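**Metanham arm back in service after unexplained stops, but log still under wraps**

Bramik says the robot arm at its Metanham workshop is safe to run again. It hasn't said why the thing stopped dead 13 times in April, or why on 2 of those occasions it started moving again before anyone had pressed reset.

The company's statement, issued Wed 24 September, blames "an intermittent communications fault" and says the controller software has been updated. No one was hurt. According to Bramik, the arm has since finished 624 test cycles with a "100 per cent recovery rate" – a phrase that sounds reassuring until you ask what it recovered from. A cycle with no stop in it appears to count as a recovery. The company did not answer when we asked how many of the 624 included a stop.

Teresa Gallagher, who advises workshops on machine safety and has read the statement, was not won over.

"A stop is fine. A stop is the machine doing its job," she said. "An arm that moves off by itself afterwards is a different category of problem, and I can't see where they've dealt with it. Updating the software is what you do once you know the cause."

She wants the stop log released in full, along with the wiring checks. Bramik says the log contains information belonging to its controller supplier, Rirura, and can't be shared. Rirura referred our questions back to Bramik.

Work resumed under what the company calls "enhanced supervision". Asked what that meant, a spokesperson said staff had been reminded to keep clear of the arm while it was powered. You would hope they had been told that in April.

An outside review by engineering firm Kumarasinghe has been booked. Bramik has not given a date for it, and would not say whether the findings will be made public. 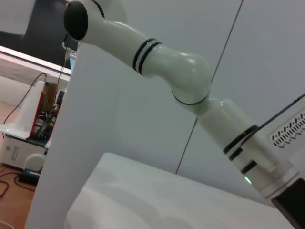 The white arm beside its work surface, green indicator light on.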